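Teaching Two Arms to Stock a Shelf: Our Term Report

So my half of the project was the teaching half. Malsha Dissanayake wrote the training code and I sat with the controllers and drove the arms, over and over, putting cans of food on a shelf. I signed up thinking it would be like a video game. It kind of was, for the first hour!

The setup is what our lab calls Zundholm, which is just the name somebody gave the table with the two arms on it. You move a small copy of each arm with your hands and the big one follows. Every run you do gets saved as a demonstration, with the camera video and the joint positions side by side, and later the model tries to copy you. Our job was to get it to pick a can off the tabletop and stand it on the raised shelf at the back.

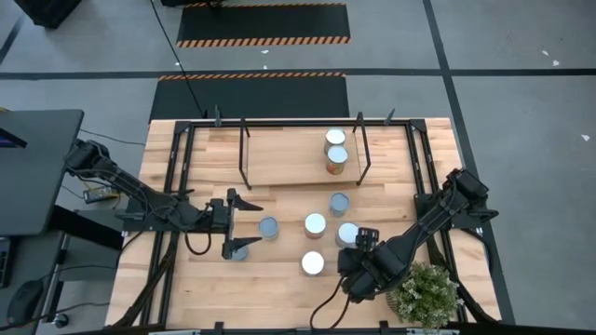
My first 56 demos were pretty bad, and I'd like to blame the controllers but it was me. I hesitated a lot. I would get close to a can, stop, think about it, wiggle, and then close the fingers. Malsha trained on those anyway (she was curious) and the arm learned to stop and wiggle too. It was so exactly my wiggle that we both laughed, and then we threw that whole batch out.

Gayan Mollah, who ran our section, told me to talk out loud while driving. Reach, close, lift, over, down, open. It felt silly but my runs got a lot smoother, and I stopped overshooting on the way down. The other thing that helped was taking breaks. I was a much worse teacher after lunch.

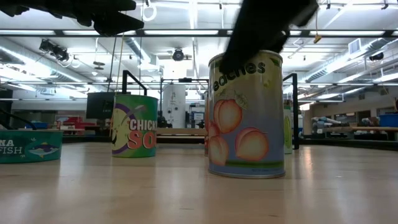 Darnberg, 10/14/20

I copied this bit out of my notebook because it's the day things started to click. We changed one rule: whichever arm is closer to the can takes it, and the other arm stays put. Before that I was switching arms whenever I felt like it, and the model had no way to guess what I was going to do next. With the rule in place I got through 124 demos before we packed up, and I only had to delete a handful.
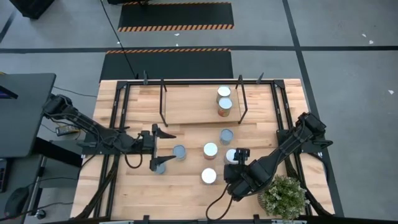
Picking a starting layout turned out to be its own little skill. If you always set the cans out in the same neat line, the model memorizes the line. I liked to spread things out more, say six cans around the tabletop and a couple already up at the right end of the shelf, so there's a real choice to make about which one goes first. The annoying cans are the ones right up against a gripper, as you have to back the arm away before you can do anything useful, and backing away cleanly is hard to do by feel.

By the end we had 1,479 demos saved and kept 1,019 of them. Most of the ones we cut were drops, or me bumping a neighbor on the shelf while setting the next can down. Malsha wanted to keep some of the bumps where I recovered, and I think she was right, but we ran out of time to test it both ways.
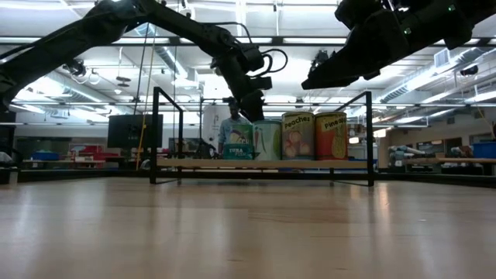
Figure 4. Tuna, vegetables, peaches and pineapple on the shelf board, with both arms in view.

If I did this again I'd practice for a full day before saving anything, and I'd write the rules down first. I'd also let a second person drive so the model sees more than one style. Malsha has the code notes in her part of the report, and my notebook pages are in the binder next to the Zundholm desk if the next group wants them.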